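Hanging up clothes with two robot arms: a thread on starting in the middle

Last updated: 15 May 2020

1/ Our write-up on Flerna is finally out the door, so I get to talk about it! Flerna is how we now collect demonstrations for getting clothes out of a heap and onto hangers with two arms. It's a small change to the routine and I'm still a bit giddy about how much it did. 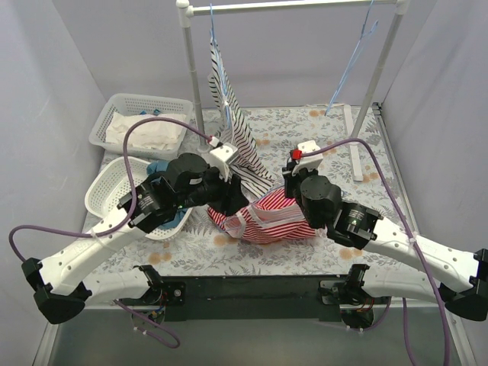

2/ The task first. Some clothes are in baskets, some are on the table, there's a rack with hangers at the back. Get the clothes on the hangers. A person does one in a few seconds while talking on the phone. For two grippers it's one of the meanest things I've ever worked on, and I used to do cable routing.

3/ Cloth is hard because there's no fixed shape to aim for. A mug is a mug from any side. A striped shirt in a heap could have its neckline anywhere, and as soon as you lift one corner the whole problem is different.

4/ We learn from demonstrations. A person drives both arms through the job, we record everything, and a network learns to go from what the cameras see to what the arms should do next. Nothing new there, lots of labs do it.

5/ The usual way to record: tidy start, do the whole job, tidy end, stop. Put everything back, go again. We did that all winter. Drivers got really good at it, and that was the trouble (took me far too long to see it).

6/ A good driver almost never ends up with a sleeve folded over the hanger hook. The robot ends up there constantly. So the robot gets to a place where it has hardly any examples, does something odd, and now it's somewhere with no examples at all.

7/ People have known about this drift for years, and there are good fixes where the robot drives and a person corrects it live. We tried one in January. It works, but with two arms and a shirt stretched between them the handover is horrible. You grab the controls and your hands are in the wrong place.

8/ So, Flerna. Isla Innes had the idea while she was putting the cell back in order for what must have been the tenth time that afternoon. Why are we cleaning up? The mess is the good part! Start the next recording from the mess.

9/ How it goes now. Before each recording the software picks a stage of the job: in the basket, in a heap, one edge held, spread out, hanger partly in, on the rail. You set the garment up at that stage by hand, and quite badly on purpose. Then you drive from there to the end of the next stage and stop.

10/ "Badly on purpose" has rules, because left alone people are badly behaved in the same three ways every time. Dénes Csizmadia made a deck of cards. You draw one and it says things like "twist once," "drop from shoulder height," "one sleeve inside out," "leave another one in the way." Do what the card says.

11/ I love the cards. They're printed on the cheap stock that curls up, they've got coffee on them, and they're the most important piece of equipment we own.

12/ "Leave another one in the way" turned out to matter a lot. A rail with a garment already on it is a much harder rail. Long things hang down and spread onto the table right where you want to work, and the grippers have to learn to go past them without dragging them along.

13/ OK, results. The old set has 1323 recordings, every one a full run. The Flerna set has 1148, nearly all of them partial, so far less arm time in total. Same network, same training settings, same cell. I checked that last part more times than I'd like to admit.

14/ We tested on 21 garments, and 5 of those were never in either training set. Each got the same set of starts, drawn from the cards before anyone knew which model would get which run.

15/ The Flerna model finished more of them. It was clearly ahead on the garments it had trained with and further ahead on the new ones, which I did not expect. Tables are in the write-up, broken down by stage, please look at those before you look at the headline score.

16/ The stage tables are where it gets fun. On the first pick out of a basket there's no real difference. Both are fine. Everything we gained comes later, from "one edge held" onward, and most of all at getting the second shoulder over the hanger.

17/ And the recoveries! The old model, when it lost a shoulder, would go on and hang the thing from one side as if all was well. The new one lets go, lays the garment back down and takes a second grip. No one drove that as one long sequence. It's stitching together pieces that were recorded on different days.

18/ Things that still don't work, and there are plenty. Anything with a sheer layer over another layer is rough. The gripper takes the top layer only, everything looks right from above, and the layer underneath stays on the table. We have no touch sensing in the fingers and I think that's what it'll take.

19/ Patterned mats, too. We swap the table covering between sessions so the model can't lean on a plain background. A leafy floral one gave both models the most trouble of any we own. We kept it in the tests. I'd like to beat it fairly.

20/ Hangers: thin wire ones swing when you brush them, and a tilted one is a different target than a straight one. We added a card for it ("bump the hanger, don't wait") and that helped some. There aren't enough recordings with it yet to put a number on.

21/ A fair worry someone raised at our group meeting: maybe it's the cards and not the mid-task starts. So we ran the cards with full runs as well. That gets you part of the way. Mid-task starts without cards get you a different part. You want both.

22/ Another one: who decides where the stages are? We did, by arguing. The Clunthorpe group splits the same job into fewer pieces and they're trying our routine with theirs. I really want to know what they get, good or bad.

23/ If you want to try it, you don't need our software. Write the stages on a whiteboard, make a deck, shuffle. The one thing I'd insist on is that the person who draws the card can't put it back. We all cheated in the first week. I cheated the most.

24/ Oh, and drivers like it better. Full runs are tiring and you get tense near the end, afraid of wasting the whole take. Short pieces you can do all morning with the radio on.

25/ Big thanks to Isla and Dénes, to everybody at Clindusden who took a turn driving, and to Kerekes for fixing our wrist mounts twice in one month. The card deck is in the appendix, all of it, print it and scribble on it.

26/ Next up is pants. I'm told pants are easy. I've heard that before about socks.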